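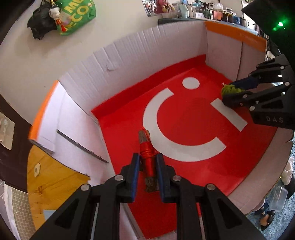
Finance dept internship credit – does Grajales count??

kestrel_mba
Ok so I got the offer from Grajales, 12 weeks, paid. Advisor says it only counts for 2 credits bc it's "operations" and not analyst work. I need 6 to finish in February. Anyone gotten this changed?

tomasq
Yes. Petition form, business school office. Attach the offer letter AND a task list from your supervisor. They ignore you without the task list.

Lindenhall
Disagree, form is a waste of time. Mine sat there 5 weeks. Go straight to Efraín Paucar, he signs off on all the finance ones anyway.

tomasq
He sends you right back to the form. Did that to me and my roommate both.

Lindenhall
Didn't for me. Walked in, walked out with a signature. Maybe he likes Sarkura better than wherever you were lol

tomasq
I was at Sarkura.

kestrel_mba
so... both? When's the deadline, the site has two diferent dates

ruthanne_p
12th September. The other one is for grad students. Also check if your offer says "treasury" anywhere – that got mine bumped up. Was at Nirkaveo, mostly cash forecasting, they gave me the full 6.

kestrel_mba
It says "cash and vendor operations". Close enough?

ruthanne_p
Ask them to reword it. HR will usually do it if the work is really that.

Lindenhall
Or turn it down and apply to Jerkov, they're pre-approved. No paperwork.

tomasq
Jerkov is unpaid. Terrible advise.

kestrel_mba
yeah not doing unpaid. Emailing HR now, form going in tonite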